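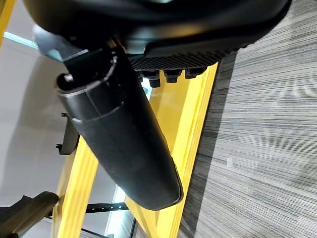
Black hex-headed bolts beneath a patterned pad.

Search news, events and services Go

Bavinberg library to lend household tools

Residents of Bavinberg will be able to borrow household tools from the town library from March. The Nillau Road branch will hold 160 items, including drills, spirit levels and a carpet cleaner. Jorkel, the hardware shop opposite, is supplying the first batch at cost.

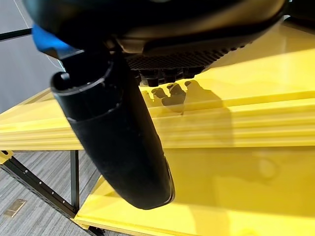
Tools will be marked with coloured tape so that people with poor sight can find the handle and the switch. Staff tried several colours during a trial at the Cârstea day centre and settled on the brighter ones. A bright blue piece against a black housing, as shown here, stands out far more than black on black. The tape will be replaced when it wears.

Loans last a week and can be renewed once. There is no charge for library members over 60.

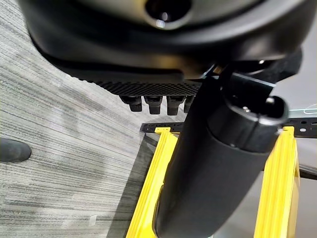
How to join

Bring your library card and proof of address to the desk. The trial had 43 members and they will be moved across without filling in another form. Drills must be booked 24 hours ahead.
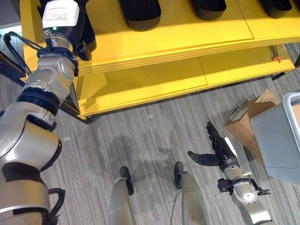

Opening times

Tools can be collected and returned on Saturday from 10am to 1pm. Late returns can be handed in at the main desk on any day the library is open.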